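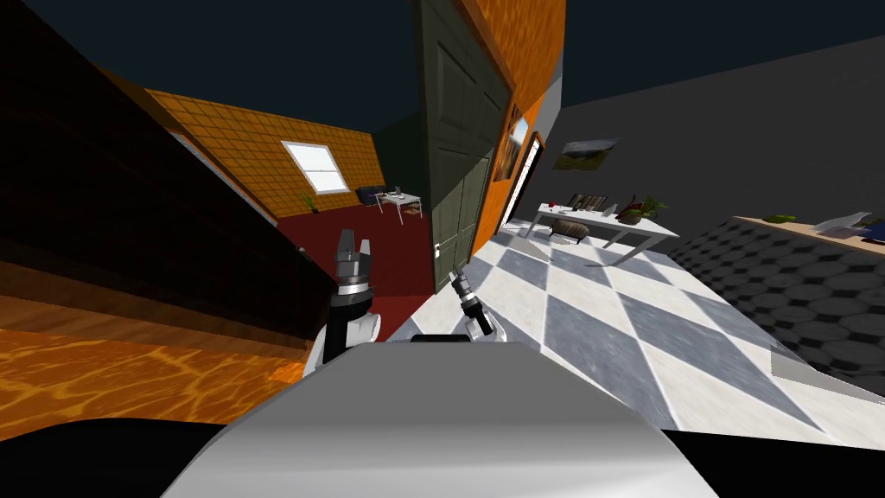

Home Notebook Recipes Tools About Contact

Dridelbridge Workshop Notebook
4 min read

2 Jan 2020

First day back and the shed was already an oven by nine, so I opened both doors and got stuck into the hide glue tests I'd been putting off since before the break. For anyone reading over my shoulder: the Van Dijk chair (the one with the wobbly back legs and the awful green seat) needs to come apart and go back together, and I don't want to use anything on it that the next person can't undo.

Started by soaking the granules. I've got two lots on the shelf, the Zarmont pearl glue that we always buy and a bag of the Zarkov flake that came with the last order. Put 100 grams of each in its own jar, covered with cold water, lids on, left them under the bench in the shade. The Zarmont had swelled up nicely by morning tea. The Zarkov was still gritty in the middle when I poked it with a skewer, so it got another couple of hours and a splash more water. Note to whoever opens that bag next — start it the night before.

Warmed both in the old bottle warmer with water in the bottom. It runs hot on the top setting and I cooked a batch that way last winter, smelled like a wet dog for a week, so I've put a bit of red tape on the dial where it should sit. Please leave the tape alone! If you want it hotter for something else, use the saucepan.

Test joints were offcuts of the ash from the bench job, four per glue, plain rubbed joints, no clamps. I warmed the wood in the sun on the step first, which seems to make more difference than anything else I do. The Zarmont grabbed almost straight away and I barely had time to line up the third one. I had to scrape the fourth off and redo it because I'd answered the phone in the middle, so don't trust that one much (it's got an X on the end grain). The Zarkov gave me loads more time. Too much, maybe. I could still slide the pieces around after I'd wiped down the brush and had a drink of water.

I want the slow one for the chair, I think. There are eight joints in that back frame if you count the stretchers, and they all have to go together more or less at once, and I'm not as quick as I used to be. But I'd like to know it's as strong before I commit. They can sit until next week and then I'll hang the bucket off them and add sand until something lets go. If anyone has the good spring scale, can it come back to the hook by the door?

While the glue was cooking I had a go at getting the first leg out. Somebody has been at this chair before with white glue, you can see it squeezed out in the corners under the varnish, gone yellow and rubbery. Warm vinegar on a rag, wrapped around the joint with cling wrap over the top, and left for an hour. Came back, wiggled it, nothing. Did it again with the vinegar hotter and it started to creak, which is the best sound in the world. I got it out with the rubber mallet and a lot of talking nicely. The tenon's in good nick apart from one corner that had a nail through it. Why would you put a nail through it?

The other rear leg is still soaking. I'll check it before I lock up, and if it's not moving I'll leave it wrapped overnight.

Other bits, while I remember:

Seat fabric off and bagged. There was a layer of horsehair under the foam, quite clean, worth keeping. I've washed a handful to see how it comes up and it's drying on the flywire.

Label underneath says 2640 in pencil, and nothing else I can read. Could be a job number. Took a rubbing before it flakes off.

Quoted 700 dollars for the whole job back in spring, seat included, and I'm now fairly sure I was being optimistic about the seat. Will ring them about fabric before I order webbing.

We're nearly out of the fine sandpaper and there's only one decent glue brush left. The others have gone stiff because they were left standing in the jar over Christmas (that was me, sorry). I'll try them in warm water tomorrow and see if they come back.

Leftover glue from both lots is in the fridge in lidded jars with the names on. It's not jelly, don't eat it.

Contact the workshop | © Dridelbridge | Back to top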